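Cell notebook, Bircombe bench, sim side
19 Sep 2023
Entered by: Myrtle Holloway
3 comments
2 shares

Carried over from the last entry: the simulated cell and the real cell disagree on where the fingertips are when the gripper is closed on a part. The error is small in free space and only matters at the place step. Tuncay Eren moved the real arm to the taught hover pose and read off the joint values. I loaded the same values into the model. Flange position agrees. Fingertip position does not. So the fault is past the flange, in the tool definition or the gripper model, and the arm calibration can be left alone.

Tool frame, as found:
- Z offset in the model was taken from the old Gresen adapter drawing. The adapter on the real arm was swapped for the Mujić one during the last service. Model not updated.
- Rotation about tool Z is correct.
- Payload mass was still the default. Changed to 900 g, gripper plus adapter, no part. Weighed on the bench scale.
- Center of mass left alone for now. See open items.

Edited the tool file and saved it as a new revision. Old revision kept, do not delete, Donance still points to it for their copy of the cell and I have not told them yet.

Physics step was the next thing. The model ran at 1000 steps per second with the controller at the same rate, and the part crept in the grip during a long hold. I had put this down to friction and raised the friction coefficient twice in August. That was wrong. Put it back to the original value. The creep comes from the contact solver settling the two fingertip pads against faces that are not parallel to the pads. The teal part is faceted, and if it is gripped off the flats, the pads touch on an edge and the part turns slowly under its own weight.

Test for this: close on the part, lift clear of the table, hold still, log part orientation relative to the tool frame. Run with the old grasp point and with a new one shifted toward the flats.

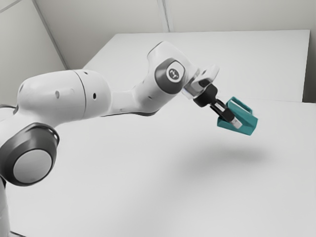 Old grasp point: part orientation drifts for the whole hold and does not level off. New grasp point: a small rotation at the moment of lift, then flat. Repeated with the table contact turned off to rule out a drag on the way up. Same result. I am calling the drift a grasp problem and closing that line.

The small rotation at lift remains. It goes away if the close command finishes before the lift starts. At present the lift is triggered on a timer, 416 ms after the close command, and the fingers have not reached full force by then. Changed the trigger to read back finger force and wait. The timer stays in as a fallback so the program does not hang if the force reading drops out. Tuncay wants the fallback to raise a fault instead of continuing to lift. He is right for the real cell. In sim I would prefer it continue and write a warning, otherwise every batch run stops at the first bad grasp. Left as a switch in the config, fault on by default.

Finger linkage. The model treats the two fingers as independently driven with a mirror constraint. The constraint is soft. Under side load one finger gives and the other follows late, so the part shifts sideways and then comes partway back. Stiffened the constraint. First attempt made the solver chatter (audible in the log plots, so to speak, high frequency on finger velocity). Backed off until the chatter was gone and the shift was below what we can measure on the real gripper with the dial gauge. Value is in the file with a comment next to it. Please do not raise it without rerunning the hold test.

Collision shapes. The teal part was loaded with a single convex hull, which fills in the slot under the raised loop. Makes no difference to a pinch grasp on the body. It does matter if someone tries to hook the loop, because the finger will stop on a surface that is not there. Replaced with a decomposed shape. Load time is worse, run time is nearly the same. Checked the hull of the gripper body as well, which is generous on the underside but does not reach past the fingertips, so I left it.

Home pose. Found that the reset routine sends the arm home before opening the gripper. On the real cell this carries whatever is in the fingers back over the fixture. Order changed in both programs: stop, move to drop position, open, retract, home. Ran the reset from hover, from mid-transfer and from just above the table. No contacts logged except the intended release.

Regression run after all changes: 115 cycles, same seed as the last run, new grasp point, force trigger on. No drops. Two warnings, both from the fallback timer, both on cycles where the part started close to the table limit and the arm came in near full reach. Did not chase these today. My guess is that the force reading is filtered too heavily and arrives late when the wrist is still settling. Raw force signal is saved with the run.

Comparison with the real arm is still to do. Tuncay has the cell until the end of the week for cable work at joint 2 and would like the tool file frozen before he powers up again. Frozen as of tonight.

Open items
1. Center of mass for gripper plus Mujić adapter. Needs the hang test, or get the number from the adapter drawing if anyone can find it.
2. Tell Donance about the tool file revision.
3. Force filter, see the two warnings.
4. Check pads on the real gripper for wear before comparing hold tests. If they are rounded at the edge the real part will turn for a different reason and the comparison is no good.
5. Full sim-to-real check of the place step, planned for October. Myrtle to write the sheet, Tuncay to run it.

Added later: item 2 done, they will move to the new revision after their own hold test. Item 4, Tuncay has ordered a spare set of pads regardless.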